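Who Decides What a Law Means?

A country, a state, or a town makes rules that everyone has to follow. The big ones are called laws. Laws are written down in words, and words can be tricky. Two people can read the same sentence and come away with two different ideas of what it says. When that happens, somebody has to settle it. In most places that job belongs to a judge.

This page explains how a law gets made, what happens when people disagree about it, and how a judge works out the answer. The town in it is called Hitaddale.

Where a law starts

A law starts as an idea. In Hitaddale, the idea came from people who walked to work along Menzies Street. Bicycles kept zooming past them on the sidewalk, and one morning in February a man was knocked into a hedge. He was fine, but he wrote to the town council.

A council is a group of people chosen by voters to run a town. The council talked about the letter at two meetings. Anyone who lived in the town could come and speak. Some people wanted all bikes kept off the sidewalk. Parents of young children did not like that, because the road was busy and had no bike lane.

In the end the council voted for this rule:

"No person may ride a vehicle on the sidewalk of Menzies Street."

A rule made by a town is often called an ordinance. It works like a law, but only inside that town. If you cross the town line into Caris, the Hitaddale rule does not apply to you anymore. Caris has its own council and its own ordinances.

The word that caused the trouble

Read the rule again and look at the word "vehicle." A car is a vehicle. A truck is a vehicle. Most people would say a bicycle is one too. What about a scooter you push with one foot? What about a wheelchair, or a skateboard, or a toddler's tricycle?

The council did not say. They were thinking about grown-up bicycles, and they picked a word that seemed to cover them. This happens a lot. The people who write a law cannot think of every single thing that might come up later.

A few weeks after the rule began, a girl named Milagros Nina rode her kick scooter down Menzies Street to the library. A town officer stopped her and gave her family a ticket. A ticket is a piece of paper that says you broke a rule and have to pay money, called a fine. The fine was $40.

Her family did not think a kick scooter was a vehicle. The officer thought it was. Both of them had read the same sentence.

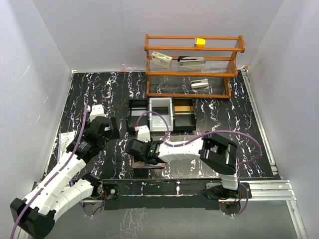

When people disagree with a ticket, they do not have to just pay it and be angry. They can ask for a hearing. A hearing is a meeting where a judge listens to both sides. Milagros's family filled out a form at the town office, and the case was given a number, 2907, so that all the papers about it could be kept together.

What happens at a hearing

A hearing about a ticket is usually short. There is no jury, and in many towns you do not need a lawyer, though you may bring one.

The town goes first. In this case a lawyer for the town, Jhair Correa, told the judge that a vehicle is anything that carries a person from one place to another. A scooter carries a person. So, he said, a scooter is a vehicle.

Then the family had a turn. Milagros's mother said that if the town was right, a wheelchair would be a vehicle too, and so would a stroller. She did not believe the council meant to keep wheelchairs and strollers off the sidewalk. She also pointed out that the state's driving handbook talks about vehicles on nearly every page and never once means a kick scooter.

The judge asked each side a few questions. Judges ask questions when something is not clear, and sometimes when they want to see how far an argument goes. A hard question does not mean the judge is against you.

How a judge works it out

Judges do not pick the answer they like best. They have ways of reading a law that other judges have used for a long time. These are the main ones.

First, the judge looks at the ordinary meaning of the words. If you asked people at a bus stop what the word means, what would they tell you? Dictionaries can help with this.

Next, the judge looks at the rest of the law. A word may be used again a few lines down in a way that makes it clearer. Sometimes a law has its own little list of meanings at the beginning. The Hitaddale rule did not have one.

A judge may also look at why the law was made. The council kept notes of its meetings, and the notes were full of talk about bicycles. Scooters were not mentioned. Some judges think notes like these are very useful. Others think the words of the law should count for more, because the words are what people voted on and the notes are not. Good judges have argued about this for many years, and they still do.

Last, the judge can look at what other judges decided in cases that were close to this one. An earlier decision is called a precedent. Following precedents helps people know what to expect. It would not be fair if the same law meant one thing for you and another thing for your neighbor.

The judge in case 2907 decided that a kick scooter was not a vehicle under the Menzies Street rule. The family did not have to pay the fine. The judge wrote down the reasons, and that written answer is called an opinion. It has the same name as what you think about pizza, but it is a different kind of thing, because a judge's opinion has to explain itself and people have to obey what it orders.

What if the judge gets it wrong?

Judges are people and they make mistakes. The side that loses can often ask a higher court to look at the case again. This is called an appeal. The higher court usually does not hear the whole story over from the beginning. It reads the papers and checks whether the first judge used the law correctly.

Hitaddale did not appeal. The council did something else, and it is something a judge could not have done for them. They changed the rule. The new one says "bicycle" where the old one said "vehicle," and it has a line that lets children under a certain age ride on the sidewalk with a grown-up.

Making the rule is the council's job. Saying what the rule means in a real case is the judge's job. Keeping the two jobs apart is called the separation of powers, and whole countries use the same idea.

Words to know

Appeal — asking a higher court to check a decision.

Council — people chosen by voters to run a town.

Fine — money you pay for breaking a rule.

Hearing — a meeting where a judge listens to both sides.

Opinion — a judge's written reasons.

Ordinance — a rule made by a town or city.

Precedent — an earlier decision that helps with a new case.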